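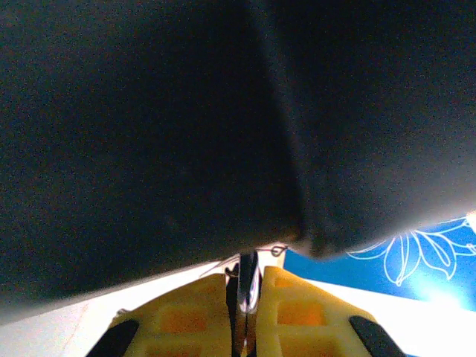

# Planning and paying for your first gripper arm

We get a lot of mail from people who want to put a small arm to work on fabric and other soft stuff, and the same questions keep coming up. We love these questions! If yours is missing, write to us at Kerna and we'll add it.

*Last updated June 2023*

## What does a complete setup cost?

Our first station came to a little less than we had set aside, and we had set aside $2000 for everything except the computer. The arm itself was over half of that. The rest went to the gripper, the wrist camera, clamps, lights, a power supply and a surprising amount of cable.

## Should I spend more on the arm or the gripper?

For soft items, look at the gripper first. We run yellow, plastic-looking fingers with ribs and recessed pockets, and they have been a joy to work with. A strong arm with bad fingers will still drop a pillowcase.

## Do I need a camera at the wrist?

We'd say yes, and please budget for it from day one. Adding ours later meant new brackets and a new cable run. Do plan for the close-up problem, though: when something dark hangs right in front of the lens, it fills most of the view and you get very little cloth texture to work with. You may still see the fingertips and a bit of the table, and that helps. A second camera on a stand costs less than you'd think, and we wouldn't go without one now.

## What about lighting?

Buy lamps you can dim. White tabletops and shiny prints throw glare straight back at the camera, and a bright spot can wipe out part of a pattern. Our dimmable pair was $838 less than the studio kit we nearly ordered (so glad we waited a week on that one).

## Which spare parts should I order up front?

- Two extra pairs of fingers
- One spare wrist cable
- Screws for the finger mounts, a full bag
- A lens cloth, or several

Fingers are the part we go through fastest. The Gollis shop ships ours in 11 days, so we reorder when we open the last pair.

## Can I share one station between two sites?

You can! We did it between our Tokgöz and Mollness rooms for a season. It works if both tables have the same clamp plate. Set aside a morning for each move - camera calibration takes most of it.

## How much yearly upkeep should I put in the budget?

We use 15 percent of the purchase price. That has covered fingers, cables and one replacement camera, with a bit left over for new test fabrics.

## Is it better to buy used?

Used arms can be great value. Ask for a video of every joint moving through its full range, and ask whether the power supply is included. Buy the fingers new.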